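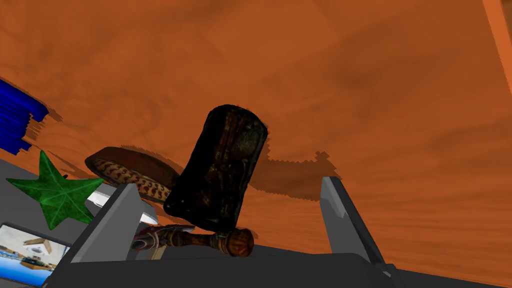
Picture: Dede Frimpong, Farnholm sim bench

From: Efua Amoah
To: teleop-chat
Subject: Re: Re: hand guiding or remote for the cluttered pickups?

Hello Elikem, and hello everyone else who has been quietly reading along,

Sorry for the slow reply. I started this on my phone at the bus stop, lost it, started again at lunch, and have now made a pot of tea and am going to do it properly. I've left your message at the bottom so that people joining the thread can see what you asked (I know the list rules say trim, but you put it so well that I couldn't find anything to cut).

The short version is that we do both, and I'd do remote first if your objects are an odd mix. The long version follows, and you may want tea as well.

When we began at Farnholm we only had the real arm, and we taught it everything by hand. You'd put it in the floppy mode, take hold of the wrist and just walk it through the job. I loved it! I still do. You feel the weight of the thing, you feel when the fingers are about to foul on the edge of the table, and a newcomer can do something useful within the first hour. Sakda Saithong, who has far more patience than I have, recorded our first 144 demonstrations that way, nearly all of them picking one thing up from a tidy table and putting it down again on the other side.

The trouble came when we moved on to clutter. With hand guiding your own arms are always in the camera's view, your sleeve most of all, and you're looking at the objects from where you stand and not from where the robot looks. So you do clever little things that make sense to you and can't make any sense to the robot. I would tip the gripper to get round behind a bowl because I could see the gap perfectly well over the top, and on playback the wrist camera had a lovely view of the side of a bowl and not a hint of a gap. Whatever the robot was supposed to learn from that, I couldn't tell you.

Remote control fixes that one quite neatly, as long as you're strict about what the operator looks at. We drive from the wrist view and one fixed view, and no peeking. Dede's picture at the top is the sort of thing you get used to staring at all afternoon: the two grey fingers coming up at you from the bottom, a dark mallet-shaped thing with its handle lying in the gap between them, and everything else crowding in from the left. It's all in simulation, so you get those stair-step shadows, and the big one to the right of the mallet head fooled me more than once in my first week. I kept steering as though it were another object. Kwaku Nartey tells me that his eye settled down after two sessions, and mine took about a fortnight, so please don't judge your operators on their first morning.

You asked about handles in particular. My feeling is that they're where the difference between the two methods shows up most. By hand, I always grab a handle the way I'd want to be handed a hammer, square on and near the middle, and I do it without thinking. Driving remotely I can't feel a thing, so I come in slowly, stop, look at both fingers, nudge, look again, and then close. It's ugly to watch and it takes twice as long, but the pauses turned out to be good for the training, provided you don't leave them in at full length. We now squeeze any standstill longer than a couple of seconds. Before we did that, the policy had learned to hover. It hovered beautifully. It would come up beside a handle and have a long think, and you'd swear it had been taught by me personally, because it had.

The other thing with a heavy head on one end is where you want the fingers. If your simulator's masses are guesswork (ours were, for an embarrassing stretch), an operator will cheerfully pick the thing up by the far end of the handle and it will float along like a feather. Then you take the same policy over to the real arm and the head swings down and knocks over whatever is next to it. Elikem Annan, you of all people will enjoy this, given what happened to your measuring jug. Do weigh a few real things on the kitchen scale before you record in earnest. I spent one November weighing half the contents of my own house and I don't regret it.

On numbers, you wanted to know how many is enough, and I can only say what we have. The set we train the clutter policy on has 1084 demonstrations in it, all remote and all in the simulator. We recorded 2355 to get there, so you can see we're choosy. A good part of what we dropped was me, early on. We drop anything where the operator bumped a neighbouring object on the way in, even if the pickup itself was fine, and anything where the fingers closed on two things at once. Leaves and other flat bits are the worst for that. A leaf like the green one in the picture sits just beside a finger and you stop noticing it, then you go to close and you've gathered it up along with the thing you came for. Kwaku was in favour of keeping those, on the grounds that a person would do the same and nobody would mind. I was against, and we went back and forth for so long that Dede made two versions of the set to shut us up. The one without them was better on thin handles and the same on everything else, so I got my way, but he did have a point about being less fussy in general. We'd thrown out plenty of slow and clumsy ones that were perfectly good to learn from.

Then, once the policy is mostly working, we go back to hand guiding, and this is the bit I'd really urge you to try. We let the real arm run by itself, and when it starts to go wrong someone takes hold of the wrist and brings it back to a sensible place, and we record only that correction. It's short, it's physical, and your hands know what to do. We have 64 of those so far and I'd not swap them for any number of fresh ones from scratch. Sleeves are still a nuisance. We wear plain grey arm covers and we crop, and it's good enough.

A few odds and ends that I meant to put in higher up and can't now find a place for:

We use Garik to record and play back, with the Zullus hand controller. The controller is comfortable, but the trigger is very light, so we put a bit of foam behind it so that people wouldn't close the gripper just by breathing in. If anybody has a neater answer I'd be glad to hear it.

Keep the sessions short. Forty minutes and then a walk. The recordings from the end of a long session look fine when you skim them and are full of small rushed movements when you look closely.

Change the table surface and the lighting between recordings, if your simulator lets you. We had everything on one pale tabletop for ages, and the first time we put in something with a strong orange-brown pattern and dark blotchy shadows the arm behaved as if it had never seen a table in its life. Now we mix them from the start.

Write down who recorded what. We didn't for the first lot, and I'd give a good deal to know now which of us kept coming in from the left.

I'd be happy to send you our checklist for keeping or dropping a recording. It's only a page and half of it is in Sakda's handwriting, but I can type it up over the weekend. And if you and your crew at Abou Zeid want to come and have a go at driving, you'd be very welcome any Friday after two. There's usually cake, and the spare controller has the better foam.

Warmly,
Efua

----- Original message -----
From: Elikem Annan
To: teleop-chat
Subject: Re: hand guiding or remote for the cluttered pickups?

Hi all,

We're about to start teaching our arm to pick single objects out of a crowded tabletop, and before I commit everyone to weeks of recording I'd like to hear from people who've done it. Up to now we've only taught it by holding the wrist and moving it ourselves, and it's been lovely for simple jobs.

My worry is the objects. They're a real jumble: bowls, things with handles, flat things, soft things. Handles are giving us the most grief. Half the time the arm gets a finger on either side and then closes at a silly angle. I've also knocked a measuring jug to the floor with my elbow while guiding, so I'm perhaps not neutral.

Three questions, then. Would you go remote or stay with hand guiding? If remote, is it worth doing in simulation first? And how many demonstrations did you have before you stopped feeling silly about the results?

Happy to share whatever we end up with, of course.

Cheers,
Elikem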